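**1/** Right, I promised a few of you I'd write up the bread and jam morning at Skurkuswood, and I've put it off since May, so get yourselves a cup of tea because I do go on a bit.

**2/** For anyone new, Skurkuswood is our street (well, our street and the two little closes behind it), and once a year we shut the top end to cars and have breakfast together outdoors. Trestle tables, odd chairs, somebody's radio. It's my favourite morning of the year, better than Christmas if I'm allowed to say so.

**3/** The idea came from Hidayah Lubis at number 30, who had grown up with long family breakfasts and couldn't get over how we all ate toast standing at the sink and then ran for the bus. She put a note through every door. I still have mine, it's in the drawer with the takeaway menus.

**4/** That first year we had 5 households and a very cold wind. Yanti Gunawan brought a pan of rice porridge with ginger and fried shallots and I had never had anything like it at eight in the morning. I've been making a poor copy of it ever since (too thick, she tells me, every time, and she's right).

**5/** This year it was all down the road as far as the postbox! Loïc Millet did his buckwheat pancakes and got so into it that he forgot to eat any himself. Cempaka Mandagi brought banana fritters and they'd gone before I had even found a plate. I'm still a bit sore about that, Cempaka, if you're reading.

**6/** My own contribution was marmalade, the same as always. It's my mum's recipe with the peel cut thick, and half the street politely prefers the shop kind. More for me and Yoga Goh, who has it on cheese and won't be talked out of it.

**7/** A few people asked how you go about closing a road. You fill in a form with the council, you do it much earlier than you think you need to, and you knock on doors as well as posting notes. The knocking is the part that matters. I met 2 neighbours that way who I'd only ever waved at over the bins.

**8/** Money: we pass a tin round. This year there was £309 in it, which paid for the table hire and the tea urn, and what's left is going on proper tablecloths so we can stop using my old curtains.

**9/** Things I'd do differently. More butter, always more butter. Put the tables on the sunny side. Ask people to write what's in their dish on a bit of card, as little Navickas from the corner can't have nuts and his dad had to go round asking at every table, poor man.

**10/** And start the tea before anyone arrives! There was a bit of a queue and some of us aren't at our best before the first cup.

**11/** Anyway, we're having a small get-together on Tuesday evening at mine to talk about next year, seven o'clock, come even if you've never been to one before. Hidayah wants to try an autumn one as well, with soup, and I must say I'm tempted. Ring the bell twice, the first ring doesn't always work.

**12/** Last one from me, then I'm off to put the bins out. Tell me what you have for breakfast when you've got all the time in the world, I love hearing it.

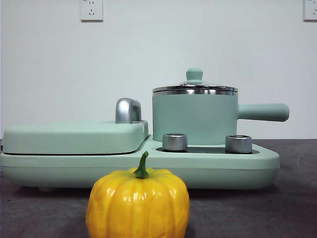
Mint green and pumpkin yellow, a cheerful pair for breakfast talk.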